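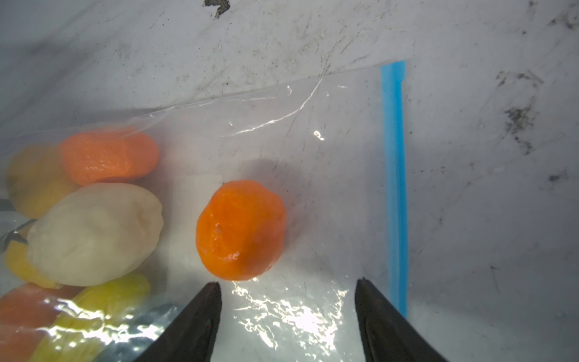
Mirkerell Two-Finger Gripper Kit, four months in

I bought the Mirkerell kit in April, after the third person at our workshop told me it would change how I felt about hobby grippers. I feel much the same about hobby grippers. I did keep it, though, so take the complaints below with that in mind.

What you get for your money is a pair of black tapered fingers, a small servo, a printed housing, a bracket for a wrist camera, a bag of 13 screws and a sheet of instructions that was plainly written for the previous version. The camera itself is extra. The product page says "fits most desktop arms," and I would like to know which ones they tried. Mine is a Prornitz, hardly a rare arm in home workshops, and the bolt pattern was off by enough that I had to drill two new holes in the adapter plate. If you don't have a drill press, or a friend with one, budget for the Skeltstead adapter as well and be annoyed about it.

Assembly

The box claims an hour. I needed an evening and part of the next morning. The housing halves want to be pressed together with the cable already routed, but the drawing shows the cable going in last, and if you follow the drawing you will pinch it. I pinched it. The replacement cable arrived quickly and they charged me for it.

Two of the screw holes were tight enough that I ran a tap through them before trusting the plastic. Everything else lined up. The finger mounts are good, with a proper metal pin and no visible slop, and I can swap fingers without taking the camera off.

How it grips

On blocks, markers and empty cans it does fine. So does every gripper in this price range, and I wish reviewers would stop filming themselves moving blocks. What I wanted to know was whether it could deal with a bag of groceries, because putting things away is the one job I'd happily hand over.

So most of my bench time has gone into a clear zip-top bag with small round and oblong things inside, the sort of shapes you'd find in a fruit bowl. The narrow fingertips earn their keep with this. They can go in at an angle through the mouth of the bag, and a lone mandarin-sized piece sitting apart from the rest is a fair target. I'd call it dependable on a good evening. Once the pieces bunch up at one side under the plastic, the fingers tend to collect a fold of bag along with the fruit, and then the whole lot comes up together – or slides across the bench, if the bag is heavy enough.

Some of that is my code. A good part of it is the surface of the fingers, which are too slick as shipped. I added strips of thin rubber from a bicycle tube and the slipping mostly stopped. The maker sells "high friction pads" for this. They cost more than the inner tube did, and I haven't tried them.

Clear plastic and cameras

Any wrist camera will struggle with clear plastic under a bright lamp, so I won't blame Mirkerell for physics. I will blame them for the bracket. It has one fixed angle, and with my lamp in its usual spot that angle puts a patch of glare right between the fingertips, exactly where I need to see. Moving the lamp helped. A bracket with a hinge would have helped more, and the Echevarría kit has had one for years.

The upside of the fixed angle is that both tips are always in view, so you can tell at a glance whether you are lined up. I printed a wedge that tips the camera a little, lost some of that view, and ended up taking the wedge back out.

Wear

The listing promises 2000 cycles before the servo gears need attention. I am past that and they sound a bit rougher than they did, with no play that I can feel. The tips have picked up no chips. My white bench top has come off worse, and it is covered in gray scuffs and scratches by now. If you care about your table, put a mat down and set your lowest height with more caution than I did.

The software is a small library with 4 working commands and a fifth that is documented and does nothing. The force limit is a plain number from 0 to 100 with no units. I leave it at 50 for anything soft. Higher than that and I've put dents in things I meant to eat.

Would I buy it again?

At the sale price, probably. At full price I'd look hard at the Echevarría, which has worse fingers but a better bracket and instructions that match the parts. If you already own a Prornitz arm, check the bolt pattern on your adapter plate before ordering either one. And route the cable first.

Three stars out of five. I'd go up half a star for a hinged bracket.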